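Wieser Hand-Held Gripper, Two-Finger Model
Setup, Care and Pad Replacement

The Wieser two-finger gripper is supplied by Vincombe to laboratories and service companies that record handling work in ordinary rooms. This page covers the preparation of the unit before use, its routine care and the replacement of worn finger pads. It applies to units with serial numbers from 1,407 upward. Earlier units use a different mounting plate and are covered by a separate sheet.

Before first use, attach both fingers to the carriage and tighten the plate screws by hand in alternating order. The ribbed faces of the pads must point inward. Open the fingers fully and confirm that they travel evenly on both sides.

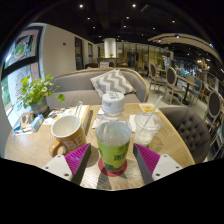 Fingers open on either side of a capped plastic bottle.

Closing force is set with the dial under the grip. Bottles, cartons and similar containers should be approached with the fingers open and the pads level with the widest part of the object. The grip is then closed slowly until both pads bear evenly. If one pad meets the object first, the carriage requires centering. Loosen the carriage lock, close the empty fingers, and tighten the lock again.

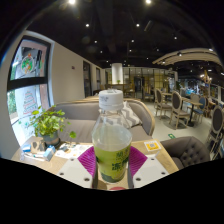

The force dial should be returned to its lowest setting at the end of each session. Leaving the spring under load shortens its life and may cause the fingers to drift during storage.

Pads should be wiped with a damp cloth after use and left to dry in the open position. Solvents and alcohol wipes are not suitable for the pad material. Inspect the ribs after every 200 hours of work. A pad with torn or flattened ribs must be replaced, and pads are always changed in pairs. Remove the plate screws, slide the old pad off the plate and press the new one on from the tip.
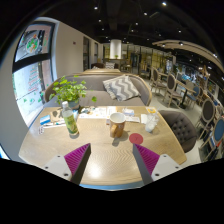
After a pad change, repeat the centering procedure and carry out 32 full open-and-close cycles before returning the unit to service. Any scraping or uneven travel should be reported to the service desk. Users are asked not to oil the carriage.

Replacement pads are sold in sets of two. Units sent for repair should be packed with the fingers closed and addressed to Annelies Hofstetter, Service Department, Vincombe, Hotivberg. The workshop is closed for the first week of July.

Page revised 10 January 2018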